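Two Grippers, One Rack, Not Much Time

Hanna Pylypenko wanted an answer by Friday. Cesonside had two grippers on loan, the Plunel and the Pudik, and one question — which one can pull a network plug without wrecking the port next to it?

Tests began in February on a bare bench with loose connectors. Too easy. Everything passed. So a real rack came in, and the scores dropped fast. 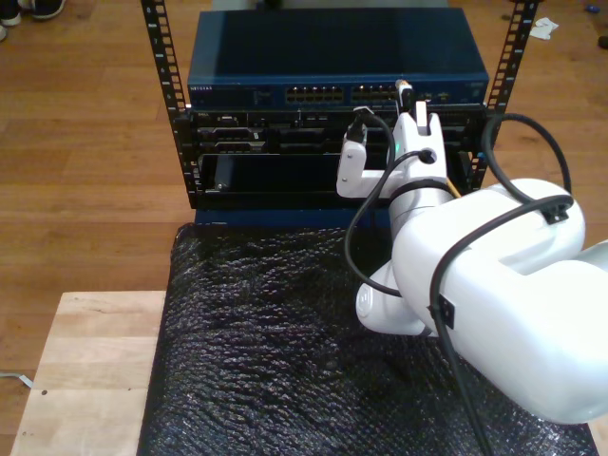 Speed was never the issue. Clearance was. The Plunel opens wide but its fingers are thick, and thick fingers hate a crowded panel. The Pudik is slimmer, slower, fussier about angle. Over 138 pulls it slipped less. More expensive too, but that's a seperate fight.

Pylypenko's other gripe is mounting. An arm that shifts a hair at the base shifts a lot at the fingertips, and then you're blaming the gripper for somebody's lazy bolting. She checks the base before every run. The dark plate under the silver flange has bolt holes showing bare wood through them, and the toothed pads are a long way from that plate once the arm stretches out.

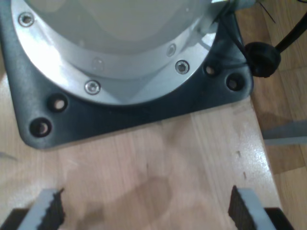 Controllers next. Lui's box won on feel, no contest. Less lag, fewer menus, an emergency stop you can find without looking. Then cables, which eat more hours than code does. Black loops over the top of the arm, another one drooping off the side, and each has to survive a full wrist turn. Mount the depth camera out on a bracket and thats one more lead to route.
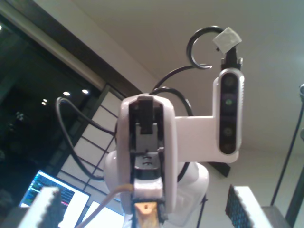
Late sessions are where the camera choice matters. Daylight hides a lot of sins, and reflections off glass or shiny panels can throw a depth reading. With the window gone black and the ceiling lights showing in it as white dots, Pylypenko reruns the same pulls and compares. More than one camera looked great at noon and fell apart after dinner.

Her pick for now is the Pudik with the Lui controller. Plunel says new fingers are coming, thinner ones. She'll run them on the same rack, same plugs, when they show up.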